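Flarano Hiking and Supper Club — minutes of the spring meeting, 29 March 2025

I'm taking the notes again, so please forgive the wandering bits. Eino Lehtinen chaired, the coffee was strong, and we started late because everyone wanted to talk about their winter first. Apologies came in from the Seppälä family, who are moving house and can't find their boots, let alone the way to our meeting.

1. Last minutes

Read and approved with one fix. I had written that the Justel trail was "closed for good," and it was only closed for the winter. Sorry to anyone who sold their poles!

2. Trail snacks

This took longer than it should have, as food always does with us. Eino would like everybody to bring their own snacks on day walks and leave the shared stuff for overnight trips. I was against it at first (half the fun is seeing what comes out of other people's packs), but he has a point about the last trip, when we had four kinds of cheese and no bread. We agreed to try it his way until July. Shortbread stays on the shared list whatever happens, and I will fight for that one.

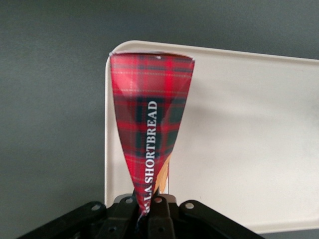

4 min read

3. Money

We have $1,577 in the account. Dues are all in except for two people, who know who they are and were both sitting near the cookies. The biggest bill coming up is $149 for the new first aid kit and the refills for the old one, and that was approved with no argument at all. Somebody asked if we could get a group discount on the bus to Dinomport, and I said I'd call them. I have called them before and spent a very long time listening to a pan flute, but I'll try again.

4. The July trip to Dinomport

Well, we're going! Two nights, staying at the hostel by the old mill, with a long walk on the first day and a shorter one on the second for those of us with knees. Eino has walked the long route and says the climb out of the valley is steep but shaded until you get close to the top. After that it's open ridge the whole way to the lookout, so hats, please, and start early.

There was some back and forth about whether the shorter walk should go by the river or through the orchards. River people were louder. I'm an orchard person myself, but I wrote down "river" and so river it is, unless the path is flooded like it was two years ago. Eino will ring the hostel the week before and find out.

Cooking is in pairs again. I have the sign-up sheet, and if you don't pick a partner I'll pick one for you. The hostel kitchen has one big pot and a stove with a mind of its own, so think stew, think pasta, and please don't think of anything that needs an oven.

5. Water

A serious one. On the ridge there is nowhere to fill up, and last summer a few of us came down with headaches and very bad moods. We agreed that everyone carries their own bottle, filled at breakfast, and that walk leaders check before we leave. I suggested putting names on bottles too, after the mix-up on the Justel trail — I'm still not sure I came home with mine.
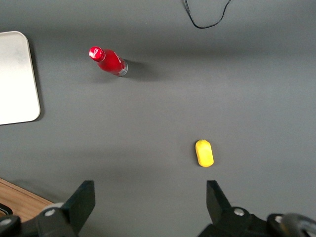

Page last changed: 29 March, late evening

Eino also asked for a spare jug to be left at the halfway hut. I like the idea, but someone has to carry it up there, and the room went awfully quiet at that point. Left open for next time.

6. Other things

The map drawer is a mess. Please put maps back folded, or at least put them back.

We had a nice chat about inviting the Seppälä kids along on a short walk once the family has settled in. Everyone was in favor, and I'll send a card with the dates on it.

There was a question about dogs at the hostel. Small ones are fine, large ones have to sleep in the porch, and the hostel wants to hear about them ahead of time.

7. Jobs to do before the next meeting

Me: call the bus company, pass around the cooking sheet, send the card.
Eino: order the first aid things, ring the hostel about the river path, draw up a list of walk leaders.
Everybody: tell me if you're coming in July, and if you're bringing a dog.

We finished when the coffee ran out. Next meeting is at the same place, and I'll email the date as soon as Eino has found his calendar.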